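Keeping the old machine going another year

May 14, 2022

Quick one tonight, I have to be up early and the laundry is still in the washer. But I promised Greer I'd write down how I decided whether to replace the desktop or just fix it up, so ok. Fixing it up. That's the answer, you can go now.

For anyone still reading. The price for a new one, comparable, from the shop in Trovcombe - $274 more than I wanted to spend. And that was before the "setup fee". I can set up my own computer thanks. Been doing it since college, badly, but doing it.

So what was wrong with the old one. Slow to start. Loud. It would freeze with the browser and a spreadsheet open, and my whole life is the browser and a spreadsheet. Sorcha said memory, my brother-in-law said just get a laptop, which he says about everything. I checked the memory use while it was struggling and it was pinned at the top, so Sorcha wins. 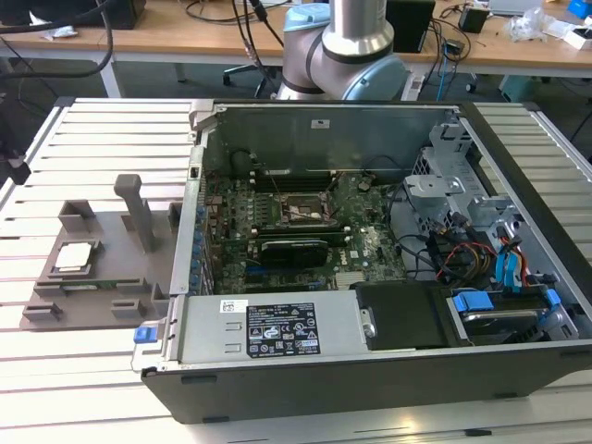
How much memory do you need for ordinary stuff? Sixteen gigabytes is plenty for email, documents, video calls and too many tabs, and eight is ok if you're disciplined about closing things.

I'm not disciplined. Sixteen it was. Bought secondhand off a guy named Prasert in Nisbet who was clearing out parts from his office, very nice, threw in a cable I didnt ask for. Check your manual before you buy though, the different generations of memory don't fit each others slots. I know this from 4 years ago and a stick I could not return.

Other things I did the same weekend:

Swapped the hard drive for a solid state one. Biggest difference of the lot. Goes from off to usable before I've sat down. Should of done it ages ago.

Cleared out the startup list. There were 19 things launching with the computer, including a printer helper for a printer I gave to Heather. Turned off nearly all of it, haven't missed any.

Dusted. Outside, power off, can of air, hold the fan blades still while you spray. My neighbor came over to ask what the noise was.

Did not touch the processor. Thought about it, a faster one for my board goes pretty cheap now, but then it's new paste and maybe a better cooler and checking if the board needs an update first, and by then you're well on your way to the price of a new machine. Also I bent a pin once, years back, and still feel a bit sick thinking about it. If yours is really the bottleneck then fine, go for it, just read up first and hold it by the edges.

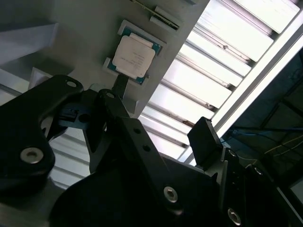

What it cost me

Memory and drive together came in way under half of the Trovcombe quote. I'd give exact numbers but the receipt is in the car. Two evenings of my time plus one of copying files across, which mostly meant leaving it alone and watching TV.

Was it worth it - for me yeah. If you play newer games or edit a lot of video maybe not, you'd hit the next wall pretty quick. Greer, yours is older than mine, so look at the memory first and ring me before you order anything.

Backups post next, probably in a week or so. Laundry now.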